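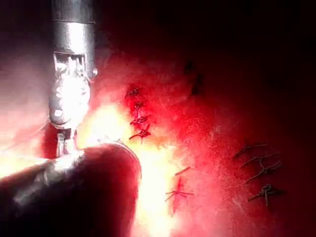
Last updated: 19 March 2020

Publications > Working Papers > Lighting and Visual Comfort > Section 4

Figure 4. Bright highlight and adjoining shadow on a polished silver cylinder. The rounded metal housing lower down is heavily overexposed.

4. Reflected glare at the workbench

4.1 Background

Complaints about lighting in small workshops are often recorded as complaints about brightness. Staff report that a bench is "too bright" or "too dim," and the usual response is to change the lamp. The survey results in Section 3 suggest that this response misses a large share of the problem. Of the 2123 comment cards collected at the Prellska and Wanura sites, 900 mentioned shine, sparkle or reflection in some form, and many of these came from benches where the measured light level was within the range set by the site's own policy.

Reflected glare depends on the position of the lamp, the position of the worker's eyes, and the finish of whatever lies between them. A matte surface spreads light in many directions and looks much the same from any seat. A polished surface sends most of the light one way. A curved polished surface, such as the cylinder in Figure 4, can show a narrow bright band on one side while the other side falls into dark grey. Fine features such as a seam may then be easy to find from one position and hard to find from another, although the lamp has not been moved.

4.2 Method

Ten benches would have been preferred at each site, but the Wanura building was partly closed for roof repairs in January, and the final sample was 10 benches in total. All were used for hand finishing or close inspection of small metal goods: buckles, hinges, cutlery blanks and drawer pulls. Each bench was fitted with the same Aerts desk luminaire, set to deliver 400 lux at the center of the work area. The overhead lights were left as they were.

Workers completed an ordinary shift under each of three arrangements. In the first, the lamp stood in front of the worker and pointed down. In the second, it stood to the side opposite the writing hand. In the third, it stood to the side and a white diffusing sheet was fixed over the opening. The order was varied between benches. At the end of each shift, workers filled in the Sketero comfort form, a one-page questionnaire covering eye strain, neck posture and ease of seeing detail. The form has a space for free comments — this turned out to be the most useful part of it.

4.3 Results

The front position was rated lowest for comfort at both sites. Workers described leaning to one side to move the reflection off the part they were checking, and several wrote that they had turned the lamp away altogether and relied on the ceiling lights. The light level on the bench was therefore correct on paper and unused in practice.

Moving the lamp to the side brought a clear improvement in the comfort ratings, most of all for flat goods. For rounded goods the gain was smaller. A curved surface will catch the lamp from many positions, and the worker has to rotate the piece to carry the highlight away from the area of interest. Comments on buckles and hinges were noticeably shorter than those on drawer pulls, which drew the strongest language on the forms.

The diffusing sheet produced the best ratings for rounded goods. It also produced an unexpected objection. Workers who look for shallow scratches said that the softer light made them harder to find, and some removed the sheet for that part of the job. Section 5 returns to this point in the discussion of adjustable fittings.

4.4 Limits of the comparison

The sample is small and both sites handle similar goods. Window light was recorded but not controlled, and the Wanura benches face north while those at Prellska do not. Workers knew which arrangement they were using, so their ratings may reflect what they expected as well as what they saw. No attempt was made to measure output or error rates, and the findings should be read as a record of comfort alone.

The age of the workers was also left out of the form at the request of the sites. Sensitivity to glare generally rises with age — a difference between two benches may be partly a difference between the two people seated at them. A later version of the Sketero form will ask for an age band, with the question marked as optional.

Filed under: Workplace Lighting, Glare, Small Workshops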